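Final Project Report: Grip Loss on the Hand-Held Gripper
Zofia Tokarz
Supervisor group: Frerichs
Submitted 5/23/24

1. Background

Our group used the Numton hand-held gripper to record kitchen tasks at the Inby lab. The recordings are used to train an arm, so a bad grasp in the recording turns into a bad grasp on the arm. In December the gripper began to lose its hold on food items partway through a lift. My part of the project was to find out why.

2. The fault

The trigger pulls both jaws together through one linkage. When the fault occurred, the trigger stayed fully pulled but the fingers relaxed by a few millimetres and the item slid down or dropped. The log still gave the jaws as closed. It happened in 8 runs before we stopped recording, and in one of them I reached in to catch the item and touched the oven door. The door was cold because we never switch the oven on for recordings, but it would have been a burn otherwise.

3. What we checked

We changed the finger pads first, as we thought grease was the cause. The fault came back the same afternoon. We then took the housing apart and found that one of the 4 linkage screws had backed out far enough to let the pivot tilt under load. The thread lock specified in the Drirnasau build sheet had been left off.

4. Repair and retest

The screws were refitted with thread lock and the jaws recalibrated. We planned 1000 open and close cycles and stopped at 1455, as the counter was left running over lunch. The screws had not moved.

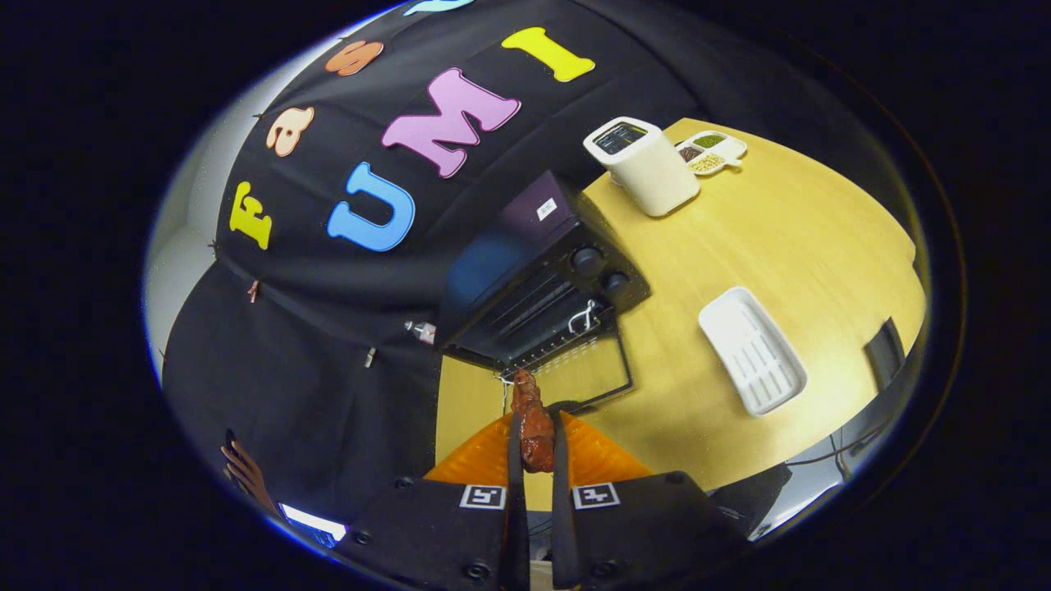
Slippery items were the hardest part of the retest, so we went back to the toaster oven task. Meat has an uneven surface and the fingers touch it in only a few places. Holding it upright between the two long fingers, in front of the oven and over the orange ridged mat, puts most of the load on friction. The marker on each jaw lets us measure the gap, and we now compare that with the trigger position after each run.

5. Remaining problems

The comparison is done after recording, so a slip is still not flagged while it happens. Hands are to be kept away from the oven even if something falls. This has been added to the bench sheet.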